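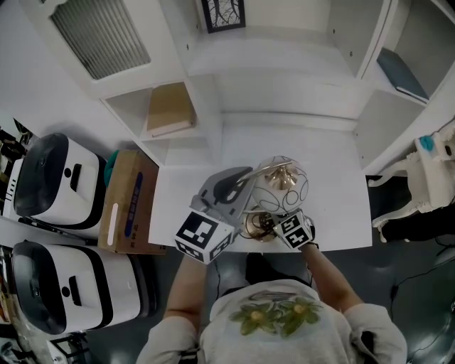

A user of the January release wrote to say that shade diameters in the Dallar rows were plainly in inches, and that the lamps listed at 10 mm across could not be right. The remark was correct. The affected rows have been converted and the original values kept in a separate column.

Noltach Table Lamp Records

Contents
lamps.csv: 2056 rows, one per catalogue entry
makers.csv: maker names and spelling variants
changes.txt: corrections by release

The records cover table lamps listed in printed trade catalogues from three sources: Dallar, Lévesque and Udell. Text was typed by hand from the page. Catalogues with missing covers were left out, as the year of issue could not be confirmed.

Fields
id: running number, never reused
source: dallar, levesque or udell (no accents)
shade_form: globe, cone, drum, bell, other
shade_mm: widest diameter in millimetres
shade_raw: diameter as printed, with unit if given
base_finish: wording of the catalogue, lower case
fitting: bayonet, screw, unknown
price_raw: price as printed, not adjusted
notes: free text

Missing values
An empty cell means that the catalogue gave no value. The word "unknown" in the fitting column means that a value was printed but could not be read. Do not merge the two. Diameter is empty in 371 rows, most of them from Udell, where the early lists give height only.

Known problems
Base finish follows the seller's wording. "Gilt", "gold" and "brass" overlap and say little about the metal used. Lévesque changed its meaning of "globe" part way through the run: the later catalogues include flattened shades under the same heading. These have been left as globe and marked in notes.

In 170 rows the price is for a pair. The notes field reads "pair" and the price has not been halved.

File format
UTF-8, comma separated, double quotes around text containing commas. Line endings are LF. Some spreadsheet programs turn shade_raw values such as 10-12 into dates; import that column as text.

Corrections
Send the id, the field and the printed value, with the page number. Corrections without a page number are held until the page can be found.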